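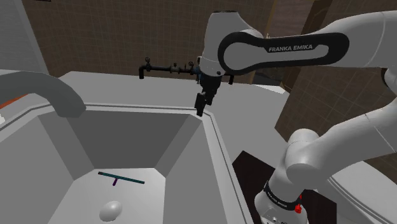
Shower Glass and Hard Water: Your Questions

I've been looking after glass showers for 12 years and I still love a clear door. Most of the questions below come in from readers of the Redano Home newsletter, and I try to add new ones every January.

Do I really have to squeegee every day?

Every shower, if you can stand it! It takes less than a minute, and it does more for the glass than any spray I've tried. Start at the top, pull straight down, overlap each pass a little, then wipe the blade on a towel. If you skip a day, no big deal – just don't skip a month.

How often should I replace the blade?

When it starts leaving lines. Mine usually lasts 4 months. Run a fingertip along the rubber edge (dry, with clean hands) and if you feel nicks, it's done. On some models you can flip the rubber over and get a second life out of it, which I find very satisfying.

What takes off the white spots that are already there?

Plain white vinegar and warm water, half and half. Spray it on, leave it for 12 minutes, spray again if it's drying out, then rub with a soft sponge and rinse well. Keep it off marble and other natural stone, please. Old spots may need two or three rounds.

Can I use a razor scraper?

I don't. Brenda Bainbridge wrote in to say she's used one on her door for years with no trouble, so opinions differ, but tempered glass can scratch and a scratch is forever.

Where should I keep the squeegee?

Somewhere you can reach with wet hair and your eyes half shut. A hook inside the door is great. Hang it up so the rubber doesn't rest on anything, or it'll take a bend and start missing a stripe down the middle.

Does this work on tile and mirrors too?

Yes to both! Mirrors are the fun one – a single pass after a steamy shower and you can see yourself again. On tile, the grout lines will hold some water, so leave the fan on for a while afterward.

Is a water softener worth it?

It helps a lot if your water is very hard, but try the daily wipe for a few weeks first and see how far it gets you.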